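05/11/2021

Home late, feet up, and a mug of tea going cold because I keep stopping to write this. The draw for the indoor bowls league came through at lunchtime and we've got Petel away first, which made Brenda groan down the phone so loudly that I had to hold it away from my ear. She has never liked their hall (the heating is either off or tropical) and she still hasn't forgiven them for last January, when we lost by 5 shots after leading all evening.

Still, I'm looking forward to it! We've got eight signed up now, enough for two full rinks, and Emiko says she'll skip one of them if Barry will stop telling her which hand to play. Barry promised. We shall see.

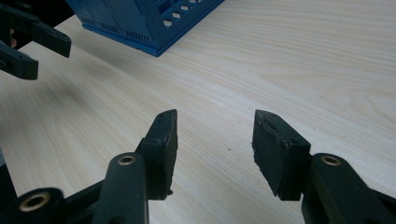 The pale wooden tabletop, Friday.

I went over to the sports centre after work to pay the deposit for the finals day and it came to £855, a good bit more than I'd been dreading, but Cyril had already warned me that they'd put the hall hire up. He was very kind about it and stayed to go through the timings with me, so we now have the green from ten in the morning and the tea room thrown in. I do wish they'd let us bring our own urn, theirs takes an age.

Then on to practice, where I bowled like a drain for the first four ends and rather nicely after that - I think I'd been snatching at it, and Tracey told me to slow down and let my arm do the work. She's a good teacher, that girl, never makes you feel silly. My last wood of the night curled in and sat right against the jack, and I'm afraid I did a little dance. 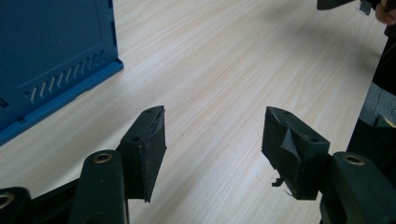 Fireworks all the way home, of course, and the dog next door barking his head off, poor thing. I must ring Brenda tomorrow about lifts, and look out my white shoes, as I have a feeling the left one wants a new lace. Emiko wants the team sheet by Sunday and I still can't decide whether to play lead or second. Second, I think. Bed now.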